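**Motdale Football Club: Minutes of the Spring Meeting, 6 May 2022**

The meeting opened a little late, as the under-12s were still finishing on the lower field and several parents wanted to see the last few minutes before coming in. The chair thanked everyone for turning out, 17 members in all, and said how good it was to see so many faces from the early days of the club.

**Minutes of the April meeting.** Read and approved, with one small correction: the friendly against Stuvstead ended in a draw, and we are happy to set that straight for our friends over there.

**Coaching.** The head coach of the women's team would like to step back after 8 seasons, and there was long and very warm applause when this was read out. She has kindly offered to stay through the summer and help whoever comes next (and she still plans to play on the veterans' side, knees permitting!). It was agreed to post the opening at the club and with the league, and to talk first with our two assistant coaches, both of whom have shown interest.

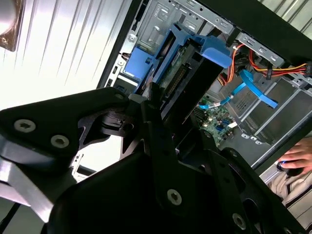
*Open computer tower, with the black metal gripper in front.*

**Money.** The spring raffle brought in $624, a lovely result. After some friendly back and forth it was agreed to put this toward new goal nets, with anything left over going to practice balls for the youngest groups. A member asked about rain jackets for the coaches, and this will come up again in the fall.

**Summer tournament.** Fekete Bakery will again supply rolls for the lunch stand. Plandus Park has offered us 2 fields for the whole weekend, and we accepted gladly. Teams should send in their player lists before school lets out.

**Other business.** Please take home any shin guards left in the locker room. The meeting closed with coffee.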